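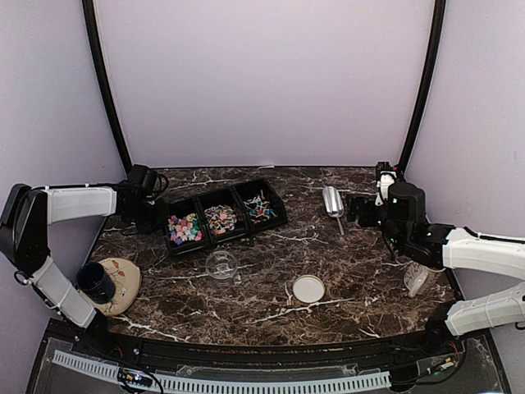 Diapo 1 — Titre

Le tri à la pelle des petites pièces en vrac. Atelier de Famau, 22 juin 2018. Intervention : Katalin Lengyel.

Se présenter en deux phrases, puis passer directement au sujet. Faire circuler la pelle métallique et un bac vide pendant la première partie. Les récupérer avant la diapo 5.

Diapo 2 — De quoi il est question

Bac noir à trois compartiments ouverts, posé côte à côte sans couvercle. À gauche, les grosses pièces : rose, corail, sarcelle, vert, bleu, violet, crème. Au milieu, les petites pièces mélangées, pêche, orange, rose, blanc, jaune, bleu pâle. Insister : le classement se fait par calibre. La couleur ne sert pas de critère et les deux tas partagent plusieurs teintes, ce qui gêne toujours les débutants.

Rappeler le vocabulaire : « compartiment » pour chaque case, « bac » pour l'ensemble. Dans les anciennes fiches Zendach, les deux mots sont employés l'un pour l'autre. Ne pas s'y attarder.

Diapo 3 — Position du bac

Bac à gauche du centre, vers le fond du plateau. Légèrement en biais, l'extrémité droite plus reculée que la gauche. Cette orientation ouvre les compartiments vers la droite et libère l'avant du plateau pour le mouvement de la pelle.

Question fréquente : faut-il fixer le bac ? Réponse : à vide, oui. Au-delà de 700 g de charge, le bac ne glisse plus sur nos plateaux lisses. Trygve Tveit a refait la mesure en octobre sur un plateau mat, même résultat.

Diapo 4 — Le plateau

Plateau marbré brun foncé, veines blanches et beiges. Bon contraste avec les pièces claires. Inconvénient : une pièce crème tombée sur une veine claire se repère mal. Prévoir une inspection rasante en fin de série.

Fond et côtés clairs, unis. Pas de motif derrière le bac, on lit mieux le contour des tas. Signaler aussi le petit fragment clair au pied de la paroi du fond : à ramasser avant la pesée.

Diapo 5 — Le geste

Pelle à plat, entrée par l'avant du tas, relevage lent. Charge utile : 100 g pour les grosses pièces, 200 g pour les petites. Au-delà, débordement au passage de la cloison.

Verser bas. Les grosses pièces rebondissent et finissent chez les voisines — c'est la première cause de mélange dans nos relevés. Ne jamais tasser avec le dos de la pelle.

(Démonstration avec la pelle récupérée. Si le temps manque, supprimer la démonstration et garder le chiffre des charges.)

Diapo 6 — Contrôle

Vider chaque compartiment séparément sur le tamis Hindedum. Noter les intrus par calibre. Seuil d'acceptation : 2 intrus par compartiment. Le protocole de Meirion Pumphrey admet un recomptage, le nôtre non. Si la question vient de la salle, renvoyer à l'annexe B.

Diapo 7 — Points ouverts

Usure du bord de la pelle. Électricité statique sur les pièces les plus légères, surtout par temps sec. Hauteur des cloisons : l'essai avec des cloisons rehaussées est en cours, pas de chiffres à donner aujourd'hui.

Questions, puis passer la parole à Glenys Vaughan pour la partie stockage.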